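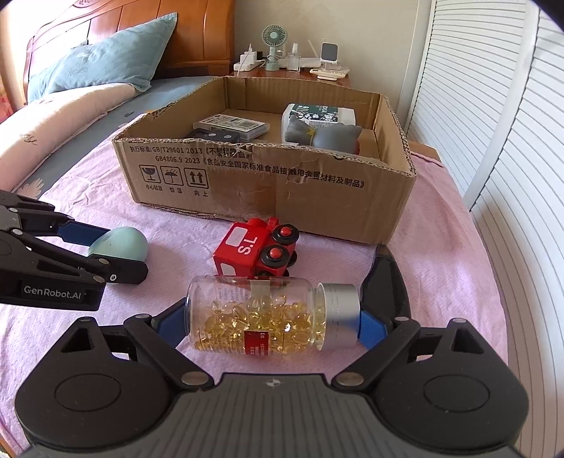
Progress Report No. 4

By Miyuki Kobori
May
3 min read

Dear friends at the Warnovon small builds fund,

The Minami grippers have moved out of the shared workshop and into ordinary rooms this month, and I'm so pleased with how they're doing! Packing is the task now: everyday things from a bed into a cardboard box, one gripper in each hand.

The blue pads are the part I was most worried about in my last report. A bottle of softgels is a rotten thing to hold sideways (smooth plastic, all the weight sliding to one end), so it has become my favorite test. The toy train engine is harder still - wheels everywhere, and no good flat side once it tips over. Plush toys are easy by comparison, and I've stopped logging them separately.

We have recorded over 200 packing runs so far, 65 of them using both hands at once. I threw out 34 where my wrist blocked the view, which hurt a bit, but the rest are clean and already sorted in Zotomance.

Money: 80 dollars left in the parts line. I'd like to spend it on spare pads from Skovex, same thickness, slightly softer rubber.

Next up is the nightstand. Chargers, spray bottles, anything with a cord - I can't wait to see what the jaws make of a cord. After that I want to try lifting things back out of a full box.

Miyuki

7 comments
12 shares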